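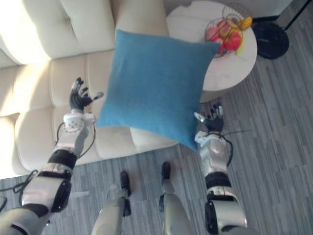

How long do people keep household textiles before replacing them? In the households we studied, soft goods such as cushions and throws were kept until a room was rearranged, and visible wear was seldom the reason given for replacement.

**Figure 2.** A square blue cushion with a round white side table nearby. Cushions fall under "small soft furnishings" in the coding scheme.

### 3.2 Sample and Procedure

Respondents were recruited through the tenant mailing lists of two housing associations, Ernamis and Mahama. Of the 206 questionnaires returned, 200 were complete enough to be coded. The remaining six lacked the purchase section and were set aside. Each respondent listed the soft furnishings in the main living area, gave the year each item was acquired, and stated whether it had been bought new, bought used, or received from someone else.

Items were sorted into small soft furnishings, floor coverings, and window textiles. Upholstered seating was excluded, as its replacement depends heavily on the frame and has been treated at length in earlier work. Removable covers were recorded separately from their fillings. This distinction proved difficult for older items, where respondents often could not say whether the filling had been changed along with the cover.

Coding was carried out by two readers working independently from the Pluten category list. Disagreements were settled by discussion, and the final codes were entered in October. Source literature was managed in Zotero, with one shared collection for each textile category.

Acquisition years were self-reported and were not checked against receipts. Gifts and inherited items posed a particular problem, as many respondents gave the year the item entered their home and left its earlier history blank. We therefore report length of ownership throughout Section 4 and make no claims about the total age of any item.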